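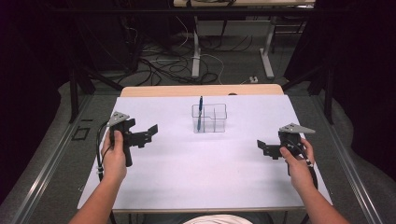
plarndale_pete wrote:
Still not convinced by hosted backup. Hiebert want us to move 200 GB off our own server and on to theirs, and the salesman couldn't tell me which country it would be sitting in. "The cloud" isn't an address.

tritone66
Posted 12/26/06
We went with Tritinard in September and it's been fine. Cheaper than the tape drive too. What do you do if your office floods?

plarndale_pete wrote:
Fine so far, you mean. Have you tried getting anything back out? Not one file, the lot.

tritone66
No, haven't needed to.

plarndale_pete wrote:
Well then.

moss_and_wire
Pete's half right. I did a full restore for the Purton office, over our line it took 6 days and fell over 3 times. Support kept telling me to start again from scratch. Uploading is the bit they show you in the demo.

But his own server is in a cupboard next to the boiler (you told us that yourself, Pete) so I wouldn't call that safe either.

plarndale_pete wrote:
It's a dry cupboard. And I can get to it with a screwdriver.

ginger_nut
What's the setup fee these days? Hiebert quoted us more than 2,000 before a single file had moved. I asked what it covered and got a brochure.

tritone66
Tritinard didn't charge one. Monthly only.

moss_and_wire
Check the leaving charges though. Page at the back of the contract, small type.

tritone66
Will look when I'm back in the office. Bet it's nothing much.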